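## The Piltach travel mug

I bought my first Piltach for a January of very early trains, and I've been selling them in the Tokport shop ever since. The color is a soft grey-green that goes with pretty much everything (my desk included!), and it has a proper handle – I'm hopeless with mugs you have to hug.
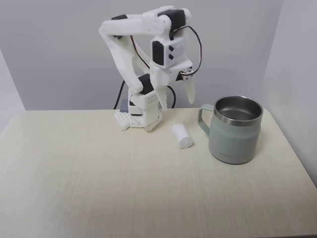

### Ordering

- Price: $57, gift wrap included
- Engraving: up to 10 letters, ask for Shaimaa Amrani
- Pickup from the Clillilstead counter, or we'll mail it

We got 233 in with the last delivery, and the grey-green always goes first. Want one put aside? Just drop me a line – Ariel Mercado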